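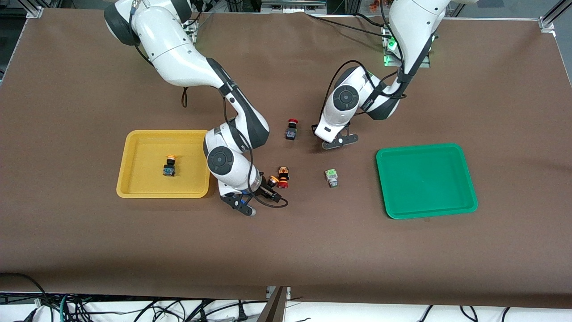
By T. Lumbantobing

A panel push button is one of the few electrical parts that almost every adult has handled and almost no one has looked at from behind. From the front it is a colored cap in a ring. From the back it is a short stack of parts that have to be put together in the right order, pushed through a hole in a plate, and clamped there for as long as the machine runs.

The common form has three sections. The operator is the part the finger meets: cap, spring, and the threaded barrel that passes through the panel. The collar or mounting latch grips the barrel from inside. The contact block snaps onto the collar and does the switching. Buy one complete and it usually arrives assembled, which means the first thing a panel builder does with it is take it apart.

Sorting the parts before fitting is dull work, and it is where most wiring faults on small control stations begin. The Trorkholm workshop builds stations for conveyor lines and packing tables, and its stock list runs to 3,247 line items, 199 of them operators and contact blocks. A red mushroom head and a red flush head share a barrel. A normally open block and a normally closed block share a housing. Once they are mixed in one bin, the only way back is a meter or good eyesight.

The method in use there is plain. The bench is covered with brown paper, taped at the corners and replaced when it tears or picks up swarf. Paper has two advantages over a rubber mat: small springs show up against it, and a builder can write on it. Parts come out of the stock drawers onto the paper, and plastic trays hold whatever has been checked. Trays stay within reach of either hand. Caps are handled by the rim, never by the face, because a scratched face goes to the customer scratched.

Color does more than decorate. Red is kept for stop and emergency stop, and the mushroom shape is added where the button has to be hit with a palm or an elbow. Green is generally start. Yellow or amber tends to mean an abnormal condition or a reset, and blue a mandatory action. White, gray and black fill in the rest. A builder who sorts by color alone will still get caught, as the cap says nothing about the contacts behind it. The drawing says that, and the drawing should be on the bench before the first drawer is opened.

Most current industrial operators fit a 22 mm hole. The older heavy pattern, still common on American machine tools, takes 30 mm and sometimes a notch for the locating key. Adapters exist. They look untidy and they add one more part that can rotate, so the better course on a repair is to match the hole that is already there.

Seating comes next. The gasket goes on the outside face, between bezel and panel, and it must lie flat. A gasket pinched on one side will pass a visual check and let in coolant within weeks. The collar is then turned or latched from behind while the front is held square. Legend plates, if used, go under the bezel before anything is tightened – a step that is forgotten often enough that the Rikedov pattern sheet prints it in bold.

Tightening by feel is acceptable for someone who has done a few hundred. Everyone else should use the torque figure on the data sheet. Plastic barrels strip easily. Metal barrels do not, but the latch screw bites into the panel paint, and on a grounded enclosure it is meant to. Painting over that point afterward defeats it.

The contact block goes on last. It should click once on each side. Pull at it gently; a block held by one latch can stay in place through testing and drop off in service, and on an emergency stop that is a serious failure. Normally closed contacts open when the circuit is asked to stop, but a block that has fallen away stays closed and the button does nothing. Self-monitoring blocks, which open a second contact when separated from the operator, deal with this and cost a little more. Fosthorpe fits them to every stop station as a matter of course.

Test before wiring. A meter set to continuity, one lead on each terminal, and the button pressed fully home and released. Do it twice. On a latching head, twist or pull to reset and check again. Write the result on the tag, put the unit in the finished tray, and start the next.

A station with 31 operators takes most of a working day at this pace, wiring excluded. It can be done faster with the parts already split and kitted in sequence, and a well-kept drawer system pays for itself mainly here. The saving is lost as soon as leftover pieces are swept back into the nearest drawer at the end of a shift. At Trorkholm the leftovers go into a single tray marked UNSORTED, which is emptied on Saturday morning.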